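3 January 2024

Open afternoon at the Nukano lab, notes typed up the same evening while I can still read my own handwriting. Solange Coutinho was on the desk when I got there and remembered me from the June visit, so I skipped the introductory talk and went straight through to the demo room. (Good thing too, it overran, and the people who sat through it missed the first set altogether.)

I'd gone with three things on my list: how they handle flat and thin objects, how they deal with the cable on the arm, and whether the Drallow controller is as twitchy as everyone at our end keeps saying. I came home with decent notes on the first two and half an answer on the third.

Demo one was the kitchen task. I'd seen it on their screen in June but never in the flesh. The arm takes a piece of tableware, brings it across the table, sets it down, lets go, backs off, and then does it again with the pose changed. It sounds dull and for the first few minutes it is a bit dull! But I ended up standing there for most of an hour, partly because the bloke next to me kept asking the questions I was too shy to ask, and partly because once you start watching the fingers you can't stop. Thin round things are horrible. We've lost weeks to them. If you grip too near the rim the thing swings, and if you grip too deep you haven't got any room to put it down flat, and whichever you pick the table is always closer than you think it is.

Their operator runs it in sets of 20 and writes up each set before starting the next, on paper, on a clipboard. I liked that. Ours go straight into the log and then we argue about what "slipped" means on Friday. She had four columns: grip, carry, contact, release. No column for success. I asked about it and she said they work that out later from the other four, and if they let people write "yes" in a box then people write "yes" in a box. Want to try this with our lot.

I asked about speed as well. She'd turned it down for visitors on the first set and then put it back up to their working speed for the second, and you could hear the room go quiet when she did. Still slower than I'd have guessed from the way they talk about it in the write-ups. I had a go at timing a cycle on my watch and got a different answer each time, so I'm not putting a figure down. Ask Solange for the log.

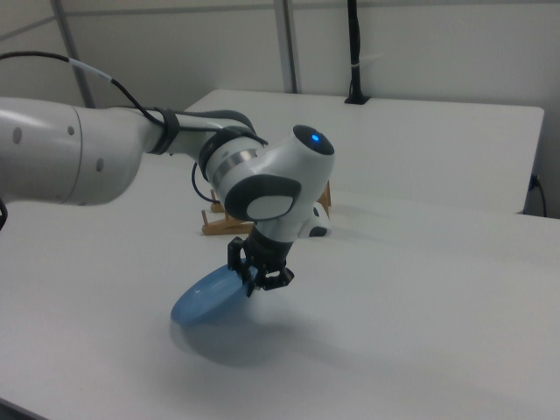 Workshop Notebook, Vol. 7, p. 248

The steep tilt on the blue one is the bit I want to talk about on Friday. Lower rim practically on the table, gripper holding on by the top edge, which is very close to the approach we gave up on in the autumn. We gave up on it because our fingers are smooth and the piece pivots in the grip as soon as the rim touches anything. Theirs are angular, with cutouts in them, and I don't know how much of the difference is down to that and how much is down to the controller. I asked if they'd tried it with plain fingers. "Once," she said, and changed the subject, so I think we can all guess.

Couple of scribbles from the same page, in the order I wrote them:

Rim first, then lower. They let the edge find the table and then bring the rest of it down after. The contact threshold is set per object and lives in a plain text file, one line each, 70 lines at the moment. Solange says the file has been edited by hand so many times that half the comments in it are wrong.

Light colours on white table. They've had the same grief as us with shadows. The segmentation wants to include the soft shadow under the piece as part of the piece, and then the height estimate comes out silly. They fixed it by training on more of the same, we fixed it by buying a darker mat. Our way was cheaper. Their way probably travels better, I'll give them that.

Gripper opening on release: they open only as far as they need to. We throw ours wide open like a barn door and then wonder why we knock things. Easy change, I'll do it tomorrow if the rig is free.

Cable. Right, this was the second thing on my list and I'm so glad I looked properly. They run it along the top of the arm with a strap round the middle of the forearm, a short stretch of it is in a pale sleeve, and then there's a thinner dark loop down beside the wrist. That's all it is! We've got zip ties every few inches and we wonder why it tugs when joint six goes round. The strap holds it but doesn't pinch it. I asked how often they replace the cable and got told "when Lins says so", Lins being their maintenance scheduler, which nags by email. It was on job number 812 when I looked over her shoulder. I'd love one of those. I'd also mute it within a week, I know what I'm like.

Also asked where the strap comes from. Ordinary hook-and-loop, off the roll, they cut their own. I have a feeling there's a roll of it in our bottom drawer under the old encoders.

Tea break, proper biscuits. Got talking to two people from Rernimitz who do packing lines and were fairly unimpressed by the whole kitchen thing. Their view was that if you need to put a plate down nicely you should use suction and go home. I said what about bowls, what about mesh, what about anything with holes in it, and they said don't sell those. Hard to argue with. They were good fun though and one of them has offered to send me the data sheet for a compliant wrist they've stopped using. Might be nothing. I gave them the shared address, so if something turns up from Rernimitz please don't bin it.

Demo two was the Drallow controller on its own, on a bench, with a screen showing the force trace. This is where my notes get thin. It was crowded and I was behind a very tall man. What I did get: the trace at contact is much cleaner than ours. There's one bump where the edge touches and then it settles, where ours looks like somebody dropped a box of spoons. I asked whether that was filtered and the answer was "a little". How little? Didn't say. Until we see a raw trace I'm not going to get excited, and I'd ask everyone else not to get excited either, looking at nobody in particular (you know who you are).

As for twitchy: it did stop once during the bench demo for no reason I could see, and they restarted it without any fuss, as though it was something they do a lot. Could be a visitor-day setting, they'd tightened the limits for having people in. So that's my half an answer. Put a question mark against it.

A few questions from the crowd that I want to keep:

Somebody asked what happens if the plate is greasy. Laughter, but a fair question. They've not tested it. Neither have we.

Somebody asked whether a person at the controls would do it the same way. The operator said that when she drives it by hand she tilts things far more than the trained version does, and that she'd only noticed when she watched her own runs back. I found that really interesting and nobody followed it up, so I caught her afterwards. She thinks it's because she's looking from the side and wants to see the gap under the rim. So the tilt in the training runs may partly be about where the operator stands. We should check ours. Our operators sit in front, and we all tilt towards ourselves, don't we? I do. I tried it just now with a saucer on my own kitchen table and I definitely do.

Somebody asked about cost and got a very long reply without a number in it.

I stayed until they were switching things off and had another ten minutes with Solange, which was worth the train fare on its own. She's happy to swap: their object file for our mat measurements and the notes from our finger trials. I said yes on the spot, hope that's all right with everybody. She'd like the failures included, and I said that wouldn't be a problem as we have plenty. She also asked whether we'd host the next one. I said I'd ask. We'd need to clear the back half of the workshop and find somewhere for coats, and I'd want the small bench moved so people can get round the side, because the side is where you see anything. Watching from the front today I learned almost nothing, and then I moved two steps over and there was the whole contact laid out for me.

To do, mine unless marked otherwise:

Narrow the release opening on our rig, tomorrow, before anyone else books it.

Look in the bottom drawer for the strap. Cut one, take the zip ties off the forearm, run a full set and compare the tug at joint six.

Make up a four-column sheet. Paper to start with. No "success" box.

Dig out the autumn finger trials. I think they're on the old laptop, and I think the password is on the sticky note that was on the old monitor. Does anyone know where the monitor went?

Write to Solange: cycle log, raw force trace, the one run with plain fingers if she'll part with it.

Side-on versus front-on operator runs, same object, same start pose. Needs two people and a morning. Put it on the board for Friday and we'll see who's about.

Train receipt is in the blue folder.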